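Tatbridge Constitution Binder, Second Edition

Item 659. Ships flat, assembles in a minute, outlasts most cabinets.

Every country's basic law starts out slim. Then come the amendments, the amendments to the amendments, and the transitional provisions that were supposed to lapse under the previous president. The Constitution Binder is built for people who have to keep all of it in order: legislative clerks, parliamentary reporters, opposition researchers and the occasional professor who still marks up drafts by hand.

It holds 200 sheets on a lever arch that opens wide enough to swap one article without disturbing its neighbors. Behind the main text sit 43 tabbed dividers. We supply them blank. The first edition came with printed headings (Executive, Legislature, Courts) and customers wrote in to say that the boundaries between these had become a matter of opinion.

The cover is a stiff gray board with a cloth spine. Gray was chosen after Alois Brunner, our designer, tested other colors on the staff of a multiparty drafting group and found that each one belonged to somebody.
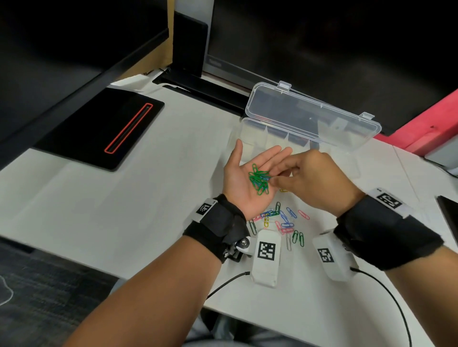 Green paper clips, with one blue among them. Clips sold separately.

New in this edition is the comparison sleeve, a clear double pocket that puts the current wording on the left and the proposed wording on the right. Reporters tell us it is the fastest way to find the word "may" where "shall" used to be. The sleeve takes letter and A4 paper, though you will need to fold legal size, and we are sorry about that every time someone calls.

The term-limit index card has also been redesigned. It now has room for corrections.

What customers say

"I carried mine through an entire referendum campaign. The arch never slipped, which is more than I can say for the timetable." Deok-su Baek, political desk

"Good binder. Heavy. I would like a handle." Man-sik Um, committee clerk

Specifications
Capacity: 200 sheets
Dividers: 43, blank
Comparison sleeves: 6
Spine label: replaceable, pack of 4
Weight empty: about 659 grams (the item number is a coincidence)

Refill sleeves and spare labels are sold under item 136. Orders placed before noon leave the warehouse the same afternoon, except in August, when the warehouse follows the legislature into recess.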